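Caught Despina Kyriakidis at the tail end of her day, coffee going cold, two sets of fingers to compare and a deadline in November. She runs gripper trials at Deligiannis. All in simulation for now. "Hardware comes later. Breaking stuff in sim is free."

The question is simple enough. Keep the old Vinero fingers, or switch to the angular ones with the triangle cut out? Her answer, before I'd even sat down: switch. Mostly.
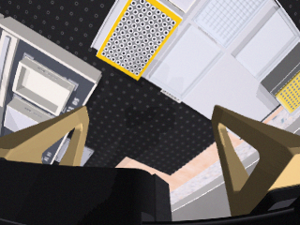

Open fingers over the black work surface, racks and trays on both sides.

"The camera sits right behind the fingers, so whatever you bolt on eats your view. With a solid finger you loose the whole corner. With the cutout you get a little back." How much is a little? She laughs. "Ask Demetrio."

Demetrio Garrido wrote the controller, Zinon. He's run 810 picks so far, 400 of them on the old fingers. Dropped 11 with the old, 2 with the new. He doesnt trust it yet. "Same plates, same deck. Real plates flex."

What about the second camera, the one looking down the bench?

"That one I fought for," Kyriakidis says. "Wrist view is great up close and useless for anything else. From back there I get all five deck positions, and the lamps."
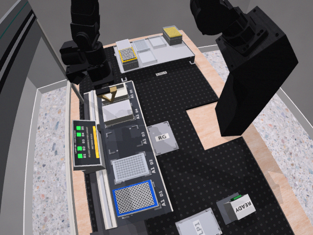 Himonness Bench Notes / Issue 11 / p. 2

The lamps matter. Green means something's in the slot, dark means it's empty, and Zinon checks that before it moves. D3 dark, go ahead and place. "Cheap trick. Works."

Anything she'd change? Long pause. "The wrist. Too bulky."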